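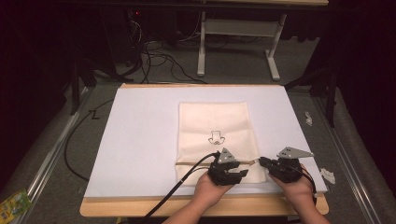

*Cloth bag with the drawstring, on the white board.*

**Re: Was Brillby really better before?**

**marlow_k** wrote:

I moved to Brillby in September and rent a room above the old Costello bakery. Every neighbor tells me I came too late. One says the good years ended when the cinema closed, another says when the students left Cadari Street. Which is it?

**DDaly** wrote:

Darragh Daly here, I moderate the local history section. I came to this country as an adult, so excuse my grammar. For me the good years were when the Gestora print shop stayed open at night and anybody could bring a poem and go home with 1000 copies. But I must say the older printers told me then that I had missed everything.

**tramline121** wrote:

I don't agree. My rent was low and my ceiling leaked for two winters. People remember the poems and forget the buckets.

**DDaly** wrote:

The buckets I remember very well, I had three. I still think something was lost — you could be poor there and have time to write.

> People remember the poems and forget the buckets.

Also, some of the poems were good.

**hettie_o** wrote:

Some! I typeset them.

Marlow, look in the library for the parish newsletter from 1839. It has a letter complaining that the town is full of strangers and has no conversation anymore. Ask for it at the desk, it is not on the open shelves.

**marlow_k** wrote:

Thank you, I will go on Saturday. Is the reading at the Costello yard still happening? My landlord says it stopped.

**tramline121** wrote:

It moved indoors. Side door, bring your own chair.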